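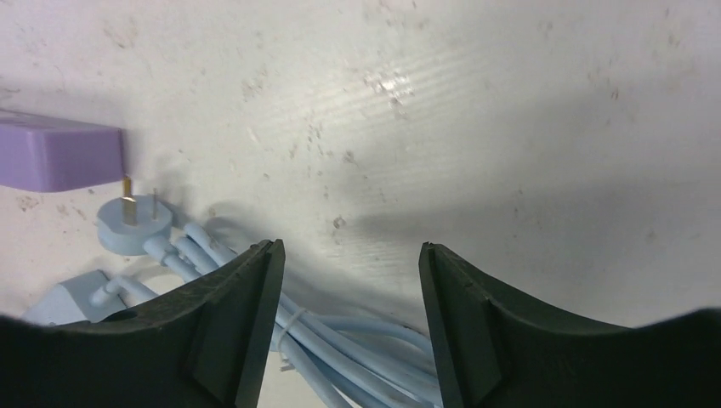
Support > Leads and cables > Ticket 3062

Pale blue lead, coil won't lie flat – OPEN

Logged 1 March 2019 by Renato Retamal, Stillville store

Customer says the light blue lead with the round plug "springs back" when unrolled and blames the white twist tie. I have my doubts. A twist tie is a bit of wire in a coat. The more likely culprit is how long these sit coiled on the shelf at Feyisa before anyone buys one.

Tried so far:
1. Undid the tie, laid the lead along the bench overnight. Slightly better by morning. Customer had claimed "no change whatsoever".
2. Hung it over the door with the plug at the bottom. Colleague swears by this. I couldn't see any difference.
3. Checked the collar behind the plug for kinks. None that I could feel.

Ploter's advice sheet says to warm the cord with a hair dryer. Not doing that on a customer's lead until somebody shows me it works.

Update, Amanuel Chala: re-coiled in bigger loops, tie put back on loosely. Leave it 36 hours and look again before we offer a refund.

Comments

jokesville_deb: Mine did the same. Over-under coiling sorted it, supposedly. Jury's out.

T. Marr: Hair dryer did nothing except warm up my garage.

Contact the service desk | Back to top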